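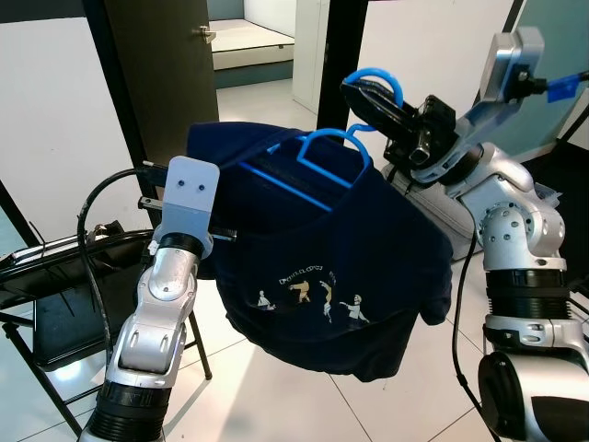

Navy T-shirt on one of the blue hangers.

Taltum plastic hangers, blue
Reviewed by Janka Jelínek, April 9, 2023

I bought these to replace the wire hangers that came home with the dry cleaning over the years. Wire leaves a bump at each shoulder, and my T-shirts had all started to look the same way. The Taltum ones are plain plastic with a horizontal bar across the bottom. I got them in blue. They also come in white and gray.

The color is a strong, bright blue. It looks a little cheap next to wood, but it's easy to find a hanger in a dark closet or at the bottom of the laundry pile.

I use them mostly for T-shirts and light button-downs. A medium tee sits well on them. The shoulders are wide enough that the sleeves hang straight, and I haven't had the bumps come back. If the collar is tight, put the hanger in from the bottom hem and bring the hook up through the neck. Pushing it down through the collar is faster, but it stretched the ribbing on two of my older shirts. Printed shirts get the same treatment, and I try not to drag the bar across the inside of the print.

The bar holds a pair of light pants. Jeans make it bow, and I moved mine back to clamp hangers after a week. A winter coat is too much for these as well.

The hook does not swivel. For T-shirts with a print I like them all facing the same way, so I have to pay attention when I load the hanger. The hook fits my closet rod and the shower rail, but it was too tight for the thick pipe in the basement.

Wide necks are the weak point. There are no notches and no rubber strips, so anything with a boat neck slides off one side. My sister, Kinga, wraps a rubber band around each end of hers, and that works fine. The Trodau hangers I had before this had notches, but the plastic was thinner and two of them snapped at the neck.

One hanger in my pack had a rough seam under the shoulder. I took it down with a nail file. The rest were smooth, and nothing has snagged.

I would buy them again for T-shirts. For dresses or heavier clothes I would get something else.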